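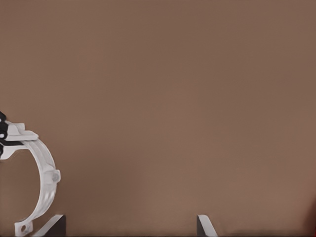 Tamsin Orrick
Consumer Affairs Reporter

May 10, 2022

Paint maker Wornov will cut its line of brown interior paints in half this summer, going from 14 shades to seven, and the news has been received in the town of Zusomley with a degree of feeling not usually associated with brown.

The company told its dealers of the change in a letter last week. Demand for brown has been soft, the letter said, and customers standing in front of the color rack have trouble telling the shades apart. Wornov described the surviving browns as "a more confident family." The ones on their way out were not described at all, though they were listed on the back of the sheet in small type, between the new prices for rollers and a reminder about returning display stands.

Among the departing is a warm, milky brown called Grelach, which Wornov has sold for as long as anyone at the dealerships can remember. It has never been a star. It doesn't appear on the cover of the brochure, and in the current one it shares a page with caulk. But the design rules for downtown Zusomley, written back when someone at town hall evidently had a can of it handy, require that the shared hallways and stairwells of the older buildings on the main street be painted in "Grelach brown or its exact equal." The rules do not say who decides what an exact equal is. Until last week the question had never come up, there being plenty of the original.

The town says it is looking into the matter. Asked what looking into the matter involves, a spokeswoman said the planning office had requested a sample card from the company and would be comparing it with the walls. She added that the walls themselves may be part of the difficulty. Some were painted recently, some were not, and the stairwell in the old telephone building gets a great deal of afternoon sun. Residents who have always believed they live with the same brown as their neighbors may be about to learn otherwise.

Gumede, the hardware store at the bottom of the main street, is where most of the town's brown comes from. The store has put a limit on Grelach of two cans per customer. A clerk said the limit was meant to keep things fair and that it had also, as far as he could tell, caused the rush. Before the sign went up, people were buying the paint at their usual pace, which is to say when a sofa had been carried upstairs badly. Now they are buying two cans, taking them home, and sending a relative.

The store can mix colors to order, and the clerk has tried to steer customers that way. The machine will match nearly anything brought in, he said, including fabric, tile and, on a recent busy afternoon, a piece of toast. What it makes is very close to Grelach. Customers hold the two side by side under the store lights, agree that they can't see any difference, and buy the original.

Wornov, for its part, seems puzzled by the attention. In a written reply to questions, the company said that choosing which colors to retire is "always emotional" and pointed out that it is adding several new grays. It said Grelach most closely resembles a remaining shade called Saddle Path, and that most people would find Saddle Path "a natural next step." The reply did not take up the matter of the Zusomley hallways, except to say that the company does not comment on local rules and had not known it was in any.

Saddle Path is a shade redder than Grelach. On a card the size of a playing card this is hard to notice. On a stairwell, according to a building manager who put up a test patch by the mailboxes, it looks as though someone has been boiling beets. Tenants have asked her when the rest will be done, and also whether the rest has to be done. She has stopped using that door.

The trade has been moving away from brown for a while, dealers say, with the exception of years when it is moving back toward it. Those who have been in the business long enough recall being told to clear out their grays to make room for browns, and before that the reverse. One dealer in the next county said he had learned to keep a few cans of whatever was being dropped on a high shelf in the back. He wouldn't say whether Grelach was up there. He did ask how much people in Zusomley were paying.

There is some sympathy in the trade for Wornov's view that its browns had become crowded. The full rack included one shade called Barn Evening and another called Evening Barn, which differed chiefly in finish. Painters who work with the line say they mostly order by number and regard the names as something for the customer. Both Barns are being kept.

Back on the main street, opinion is less unanimous than the line at Gumede would suggest. A tenant in a walk-up above the bakery said she had lived with the color for years and had been hoping the can would run out. Brown hallways are dark hallways, she said, and she would like to be able to find her keys. Her landlord, standing on the stairs behind her with a tray of rollers, said the brown hid scuffs better than anything on the market. They appeared to have covered this ground before.

A change to the rules would solve the problem, and a draft is going around. It would strike the word "Grelach" and put in "a warm medium brown." Early readers have already objected to "warm," and there is a competing draft without it. A third suggestion, sent in by a resident who owns a good deal of leftover yellow, has been acknowledged with thanks.

The draft is due to be discussed at the next town meeting, later in May, after parking. Sample boards will be on view in the lobby of the town hall during office hours. Residents are asked to look at them from the bench, where the light is better, and not to write on them. An earlier set of boards had to be replaced.

Wornov says it will ship its last Grelach to dealers before the end of the summer and will go on honoring orders while supplies hold. Unopened cans may be returned with a receipt. Gumede says it has yet to take one back.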